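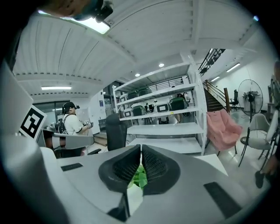 Fig. 13. The room, with shelving in the middle and the stairs on the right.

Section 4: Getting the room ready

I do this part before I unpack a single Doltora shelf, and I'd say you should too (I once skipped it and spent an evening shuffling boxes up and down the stairs!).

1. Switch on all the ceiling lights, the long ones over the stairs as well. Daylight from the big window or glass door is lovely but it won't reach every corner.

2. Roll the office chairs well out of the way.

3. Measure the gap you want to fill. The Doltora unit is 438 mm deep, and I like to leave 400 mm clear in front so you can crouch down and get at the bottom shelf.

4. Stand the side panels up against a wall, feet down, and lay the shelves flat on the floor next to them.

5. Fit the bottom shelf first, then the top, then whatever's left. Finger tight only for now.

Note: the wall bracket is a separate bag, part 3154. Mine was taped inside the lid of the box and I very nearly threw it out.

Caution: keep boxes and packing off the top step, even for a minute. Carry panels up one at a time, long edge upright.

Tightening up is in Section 5.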